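Barimstead Community Recipe Archive
Progress report to the Giretti Fund, second period
Prepared by Čestmír Zeman, project lead

1. Work completed

The archive now holds 1,121 recipes collected from households in Barimstead and the surrounding villages. Of these, 905 have been typed up, checked against the original card or notebook and placed in the online index. The remainder are scanned but not yet typed. Most of the backlog is handwritten material from the Muñoz bequest, where quantities are often given in cups or by the price of the ingredient at the time.

Test cooking began in January. To date 118 recipes have been cooked at least once from the typed text alone, with no reference to the original. Each test is recorded on a single sheet giving oven setting, tin size, time taken, yield and any step the cook could not follow. Five recipes failed on the first attempt and have been marked as unresolved in the index. Three are boiled puddings with no stated cooking time. The other two are yeast breads in which the typed flour weight does not agree with the liquid.

2. Changes to method

The test sheet was revised during the period. The earlier version asked for a general opinion of the dish, and the answers could not be compared. The new sheet asks for the texture at the centre, the depth after baking and whether the dish was cooked through at the stated time.

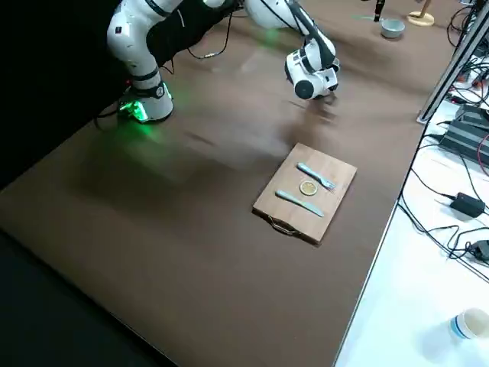
Figure 1. Robot arm over the work table, cutting board nearby.

Oven temperatures are now given in Celsius, with the gas mark in brackets where the source used one. Phrases such as "a slow oven" are kept in the transcript and a tested figure is added beneath. Imperial weights are kept as written, with metric weights in a second column.

3. Spending

Scanning is finished and came in under budget. Ingredients cost more than planned, mainly butter, eggs and dried fruit. We ask the Fund to approve moving the unspent scanning money to the ingredients line. No increase in the total award is requested.

The licence for the Dadard indexing software has been renewed for the rest of the grant term.

4. Outstanding matters

Permission forms are still missing for a number of family notebooks. Recipes from these are held back from the public index until a signed form is received.

Duplicate entries remain a problem, particularly for gingerbread and parkin. Near-identical versions are being linked under one heading and kept as separate records.

5. Next period

Typing of the Muñoz material will continue, starting with the preserves. The unresolved breads will be tested again at two flour weights. A draft layout for the printed selection will be sent to the Fund with the next report, together with the full set of test sheets.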